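My Day Out at the Zolness Publishing Open House

4 min read

I write songs in my kitchen, mostly at night, and until last month I could not have told you where the money goes when one of them gets played on the radio. I've had three songs out with a little band called Clinholm (we're on a break, don't ask) and every so often a statement shows up with a number on it that might buy a sandwich. So when Zolness, the publisher that looks after our songs, announced an open house for its writers, I signed up before I'd finished reading the email.

The office is upstairs from a tile showroom, and the stairs are steep! I got there early and still ended up behind a man hauling a cello. There were 40 of us on the list and I think most people came. Name tags, bad coffee, very good cinnamon rolls.

The registration desk

We started with Frida Kragh, who runs song registration, and she was my favorite part of the whole day. She put a real song on the screen, a track by a duo called Liao, and went through every field on the form. Writer names, shares, publisher, the recording it's linked to, other titles people might type in by mistake. The Liao song had been entered by two different people with two different spellings, and the shares added up to more than a hundred percent. When that happens the money sits there until somebody sorts it out. It took her team an entire October to clean up that one catalog.

I felt myself going red, as Clinholm has never written down who owns what. We split everything over pizza and that was that. Frida handed out a one-page split sheet and told us to sign it the same day the song gets finished, before anyone leaves the room. I took 10 copies. Greedy, but I have plans.

Somebody asked if the drummer should get a share. Big laugh, then a surprisingly tense conversation – there were clearly some drummers present. Her answer was that it's up to the people who wrote the song, but it has to be on paper.

The listening room

Next we squeezed into the listening room in groups, where the sync people pitch songs for shows and ads. They use a search program called Jodex, and you can type in something like "slow, hopeful, female voice, no drums" and it gives you a list. I asked them to try one of ours. It came up under "sea shanty." It is a breakup song! They fixed the tags while I stood there, and showed me how to send in my own from now on.

Two things I scribbled down in that room: always send an instrumental version along with the vocal one, and put your contact details inside the file itself, so they're still there when it gets forwarded to a stranger. I had done neither, for anything, ever.

I also got to hear a few seconds of a pitch that had been turned down, and it was lovely. That cheered me up more than it should have. If that one gets a no, I can live with mine.
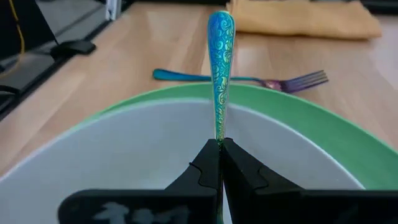

Lunch and the contract talk

Lunch was soup and more cinnamon rolls, and I sat with the cello man, who writes music for nature films and has strong feelings about cue sheets. (A cue sheet is the list of all the music in a program. If you aren't on it, you don't get paid when it airs.) He keeps copies of all of his and checks them against his statements with a ruler.

The afternoon was about contracts. I'll admit I drifted for a bit, but I woke up for the part on how long a publisher keeps your songs. Ours says 10 years and I had no idea. I've since dug the thing out of a shoebox and read all of it, with a highlighter, like a grown-up.

They're planning another one next year and I'd go again. Bring a pen, wear flat shoes for those stairs, and if you play in a band, drag the rest of them along. I've mailed the split sheets to the other two Clinholms and so far I've gotten one thumbs up and one "can we talk about the bridge."

Posted May 2023 | Contact | All words and songs copyright the author | Back to top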